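Grivon Hand-Held Gripper Pair
For recording demonstrations at the tabletop

If you have ever tried to teach a robot something as homely as putting laundry away, you'll know how many examples it takes, and how tired your arms get along the way! The Grivon pair lets a person do the task with their own two hands, at their own pace, while every open and close is saved for training.

One pair of grippers, with a view from the gripper as well as from the head:
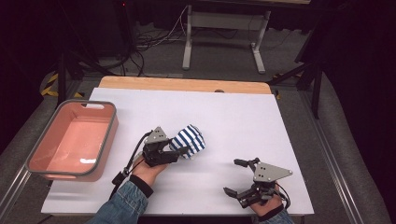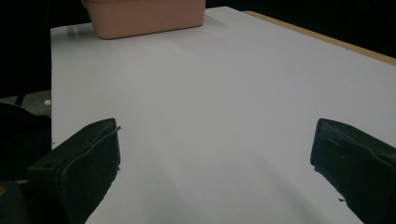 Each set comes with 2 grippers, a cable for each side and 6 spare finger pads (they do wear, especially if you're fond of towels). We'd suggest starting with short sessions and a simple task, and saving the fussy folding for later. Lụa Triệu, who looks after our customers, is happy to talk through your first recording plan. Sets ordered by 5th September also include the Penum carry case.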